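Floveck tabletop sorting project
Progress report to Duggan, January
Prepared by Fotini Lazaridis, with Babak Kordestani and Awuor Tanui

We had a fault this period, and it taught us more than the months before it! In simulation, the arm is asked to place produce in a straw basket on the round black table. At episode 1009 it reported a finished placement with the gripper closed on air, then carried on to the next step.
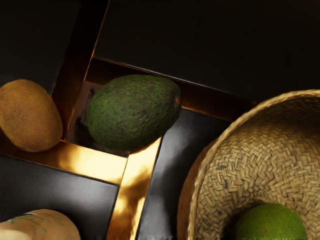
What went wrong?
The grasp check read a stale finger position, so the planner was told it was holding a fruit when the fingers were empty.

Babak traced the stale reading to a message queue that kept its last value after a reset. Three earlier episodes had the same signature in their logs, and all three had been scored as successes. We have corrected those scores in the shared results.

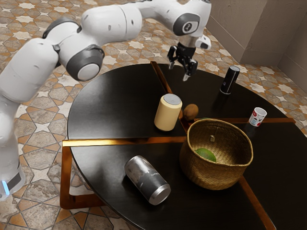
Could this have hurt someone on the real arm?
The stop circuit is separate from the planner and was never affected, but an arm that believes the wrong thing can move when a person expects it to wait, so we have paused all hardware runs.

Awuor has written a new check that throws out any finger reading taken before the latest reset. She also added a hold state - if the reading is missing, the arm stays where it is and asks for an operator. It's a small piece of code and we are very happy with it.
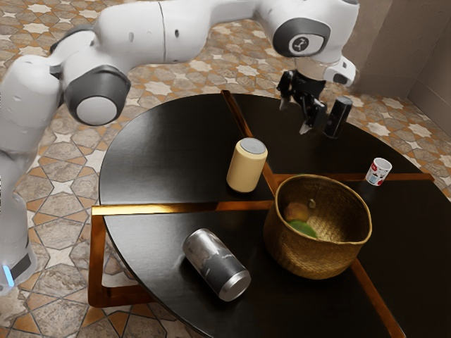 Simulated cell, gripper open near the black can.

Next we will rerun the full set of 2000 episodes with the new check in place. Olanrewaju Ajayi at Daltby has agreed to review the logs independently, including

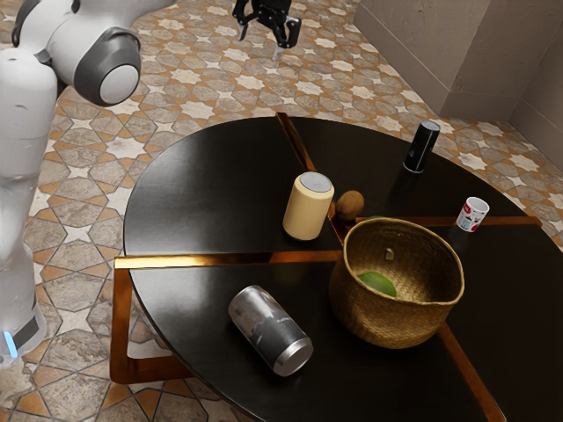
the ones we scored as clean the first time. Hardware runs stay paused until he signs off. We are asking for no extra money, only for the hardware milestone to move back by three weeks. Areti Tzanetos will send the revised schedule separately.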